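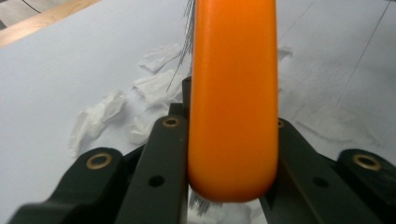
Abena Ankrah runs demonstration collection at Simesier, where operators teach manipulation tasks with a hand-held gripper. The tool has the same finger geometry as the arm it trains for, and a camera looks down between the jaws.

"The grip is where the information is," she says. "If the object sits straight between the jaws, the policy has something consistent to learn from. If it leans, you need a lot more episodes."

The current task set covers tabletop clearing: long handles, crumpled tissue, loose cable. Each task gets 50 demonstrations before the first training run. Ankrah considers that a floor. Tissue took 79, mostly on account of the way it deforms when a finger touches it.

Her group used remote control until January. An operator drove the arm from a leader unit called Favus, and a slow grasp could take 30 seconds. Umut Değirmenci, who wrote the control software, still prefers it for insertion work. "With Favus, everything recorded is something the arm can do," he says. "A hand goes places the arm can't reach. We filter those episodes out afterward, and sometimes it's a whole afternoon."

Both agree that the linkage needs attention. Play in the bushings shows up as jitter in the estimated jaw width - small, but the policy copies it. Değirmenci checks the pivots before each session and recalibrates the open and closed positions.

New operators practice for six sessions before their data is kept. Asked what they get wrong, Ankrah answers quickly. "Speed. They close the jaws while the wrist is still moving. I ask them to stop, close, then lift - and to leave the mess on the table alone unless the task is the mess."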